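Werkwood Table Setting Clips – Data Card

Version 2, Apr 26, 2022
Contact: Brenda Lucero

What is in this set

The set has 197 short clips of small serving tasks at a table. The main subject is dessert: a plate, a piece of cake, and the way from one to the other. We began with full place settings in November, but the forks and napkins made the labels very long, so these clips were moved to a separate set with the name Jandness.

Each clip has one text file with the same number. The first line of the file is the task, the second line is the list of objects, and the third line is for remarks. Many remark lines are empty.

Objects

The labels use everyday words. We write "plate" for every flat dish with a rim, also when it is small. A piece of cake is "cake slice" and the kind of cake goes into the remark line, for example "chocolate, cream top, fruit". Please do not search for the word "pie", it was replaced everywhere in version 2.

For colors we had some discussion. One plate was called pink by one person and orange by another, and both were right in their way. It is now "salmon pink" in all files. 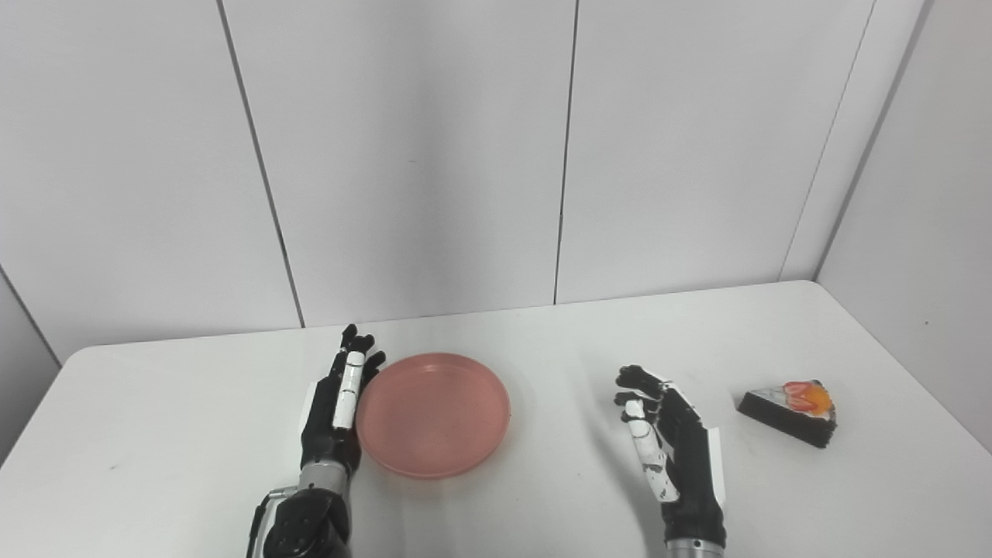
The position of the slice is noted by its narrow tip: tip left, tip right, tip front or tip back. If the slice lies on its side, the word "side" is added after the position. A slice that stands on its base has no extra word.

Folders

fahy – plate and one cake slice
pralavo – plate and bread or fruit
mixed – all other clips, with 3 or more objects

Known problems

In 4 clips of the folder "mixed" the object list is in the wrong order. The words are correct.

White cream before a white table is hard to separate by color alone. If you need outlines, we advise to check them by eye.

The soft shadow under a plate rim is not part of the plate label. In version 1 it was sometimes included – please delete the old label files before you copy the new ones.

Corrections can be sent to Brenda with the clip number in the subject line.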